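Print this page
E-mail this page

Ticket 311 — hand-eye offset drifts when head is pitched down
Project: Stanus / Skumotus policy tests
Status: open, linked to 331

Symptom. Reach policy does fine on desk height targets, falls apart on anything low down. Same weights, same wrist calibration. Hand stops short or goes wide, never the same way twice. Baseline for the method is the bottle reach on the white desk, right arm out at shoulder height, and we only count a trial if the hand ends up over the cap.
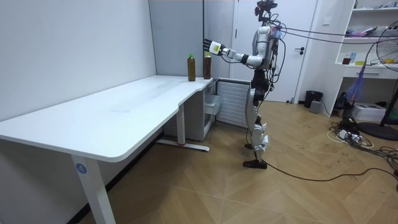

Trained on 2000 demos, all desk height or above. So first guess was plain lack of data. Erdem (the retargeting code, older branch) gives the same error though, and that has no learning in it at all. Points at the camera model or the neck joint.

Tried so far:

1. Re-ran wrist calibration. No change.

2. Swapped the Distar depth filter for the raw stream. Noisier, same offset. Swapped back.

3. Head pitched right down, both hands held low, stood facing the desk and the grey appliance next to it. Logged where the model thinks the right hand is against where the fingers show up in the head view. Use the rounded corner of the desktop and the foot of the right desk leg as fixed points — do not use the floor seams, too faint for the matcher and it locks on to the wrong one.

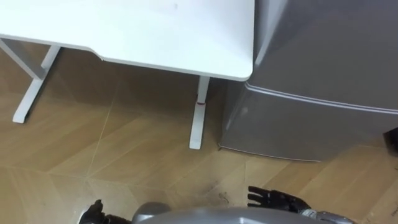 4. Same again with the legs in view. Wanted to know if the self-mask was eating pixels near the hand. Mask was made standing and has no idea what a bent leg looks like, so it leaves half a shin in as "obstacle" and the planner goes round it. Thats ticket 331, seperate fault but it muddies this one. Cables on the floor get picked up as well, thin black ones worst.

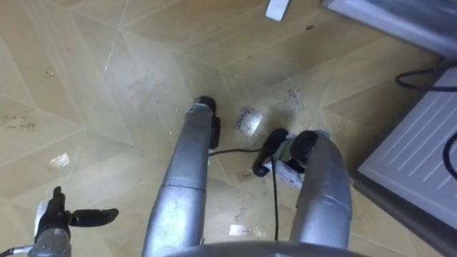

Head view, limbs and floor cable, one hand open at lower left.

Where we are: neck pitch encoder looks the likely one. Offset grows with pitch, near nothing when level. Would explain why the desk results looked so good in the write-up, the head hardly moves for those. Means the "generalises to new heights" line has to come out until this is fixed.

To do — fit pitch correction from the step 3 log, rebuild mask with knees bent, re-run low targets Sunday. Don't retrain before that please, it will just learn the offset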